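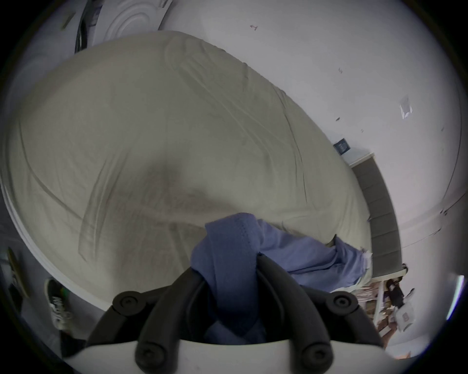
Vullside support wrote back that the log from the hand unit looks complete on their side, and asked which version of Skeder we had installed before the open day.

Reply from Nandberg site, July 23, 2021

Thank you for the quick answer. The version is the one you sent us in December and we did not update it after. I write again what the problem is, as the first message was short.

The visit is planned for 19 guests in two groups. Our part is the bedroom demonstration with clothes on the mattress. In the rehearsal we make 10 passes with the hand-held gripper, and Skeder should list every pass with a start and an end. It lists the start always. The end is missing in passes four and seven, and then the next pass is joined to the one before.

What I tried until now:
– restarted Skeder, no change
– changed the cable for the one from the Cuervo set, no change
– made the pause between passes longer, from 37 to 70 seconds. Now only pass seven has no end.
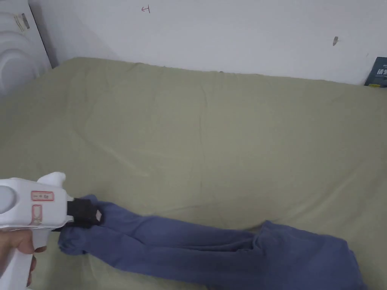 Gripper closed on the cuffs of the blue trousers, green sheet.

I do not think it is the jaws, but I am not sure. The missing end comes also when I open them very slowly and wait before I move the hand away. The clock in Skeder and the clock on the laptop show the same time.

Two questions, please. Is there a setting for the shortest pause, and can I write the end of a pass by hand when guests are in the room? If the second is possible, we can do the visit like this and look for the cause later.

Status: open, waiting for Vullside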